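Search this site Search Go

Rimley open storage bin, 2 months on

I bought the Rimley for the snack shelf, where the cereal bars used to live in their boxes until the boxes gave up. It is a plain rectangular bin with no lid, and mine is the teal one. Two months of daily use and it has not cracked or stained.

It holds 7 boxes' worth of bars if you tip them in, fewer if you stand them in rows. I tip them in. The sides are stiff enough to carry it one-handed when full, and it washes in the sink.

My one complaint is the rim, which has a sharp seam at one corner. I took it off with a nail file. The Dunlow bin is smoother but costs more and comes only in white.

Worth buying, then – though check your shelf depth first.

3 comments

Akinyi Ondieki: Does it stack?

Reply: No, the sides are too straight.

Nyamweya: Had the same seam on mine. Sandpaper did it.

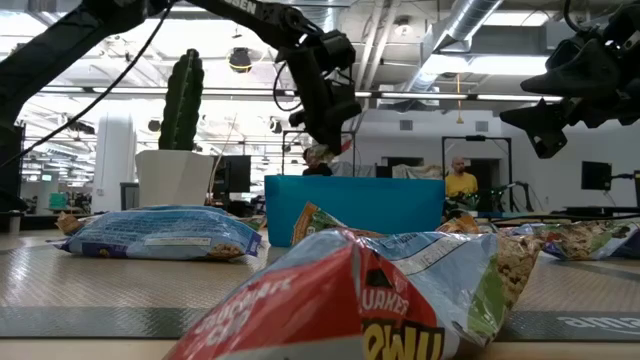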